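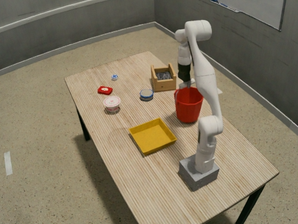 Workshop notebook > Mortality display > May, Monday, after lunch

Where we've got to with the causes-of-death wall

Good morning's work! I finally have the parish burial entries from Ukonholm typed up, all 696 of them, and they are so much better than I'd hoped. The clerk who kept the register for the middle stretch wrote a cause for nearly everybody, and he had opinions. "Decay of nature" for the old, "a stoppage" for anything in the belly, and "visitation" whenever he was stumped. I could read him all day (and did, which is why the glue order hasn't gone in yet).

First job was sorting his words into groups a visitor can follow. I started with the headings from the Bouvier handbook and gave up by mid-morning. They're far too fine for a register like this one, and half our entries would land in "other". Working headings for now:

- Fevers (all of them together, I can't split typhus from typhoid on one word)
- Chest and lungs, including "consumption" and "decline"
- Childbirth and the first month
- Accidents
- Old age
- Not stated, or can't be read

"Decline" bothers me a bit. It mostly goes with people in their twenties and thirties, so chest seems fair, but there are a few over seventy where I think he just meant they got old. I've left those under chest with a pencil mark. If anyone feels strongly, move them and initial it.

The accidents are the part I want to shout about. There are 21, and they tell you what the place was like better than any map. Drowning comes first by a long way, mostly in the mill channel. Then carts, then falls, then one poor man "killed by a bull at the fair" which I'd love to give a drawer of its own. No lightning at all! Everyone expects lightning. People I've tried this on guess lightning, wolves and murder, and we have none of the three in the whole register.

Which brings me to the guessing game. The idea is still that visitors rank the causes before they lift the flaps. I tried the paper version over tea with whoever was in the kitchen and nobody put childbirth and the first month high enough. It went quiet for a moment when they lifted it. I think that flap needs a different treatment from the others, plainer lettering, no picture, and a bit of space round it. The rest can be as lively as we like.

Flap notes. Made 2 test flaps, one in greyboard and one in the thinner stuff from Brurkeck. The greyboard has a lovely thump when it drops but it pulls on the cloth hinge. The thin one curls. Next try is greyboard with a wider hinge, glued right across and left overnight under the big dictionary. Don't use the spray, it lets go at the corners.

Lettering: the Osine typeface looks splendid at heading size and dreadful small. The ampersand turns to a blob. I've set the captions in the plain face we had for the schools panel and it's much easier on the eye. Headings stay in Osine because I love them.

Sums to recheck before anything is printed:

Group totals against the full count. I got a difference of 3 the first time through, and I suspect it's the triplets' entry, which he wrote on a single line with one cause. Count them as separate deaths, please, all under the first month.

The two winters with the fever. They push the fever column up so much that the ordinary years look wrong beside it. I'd like to show it twice, once with those winters and once without, side by side, with a short line saying so. It's a lovely way to show how much one bad season can do to a list like this.

Ages. He rounds! Far too many people die at exactly sixty and exactly seventy. Fine for the wall, but we shouldn't print an average to a decimal place as if we knew.

Still to do: glue order, wider hinge cloth, a caption for "visitation" that doesn't make fun of him, and somebody with better eyes than mine to look at the water-stained page near the back. There's a word there that might be "quinsy" and might be "quarry", and it matters rather a lot which.

4 comments · 2 shares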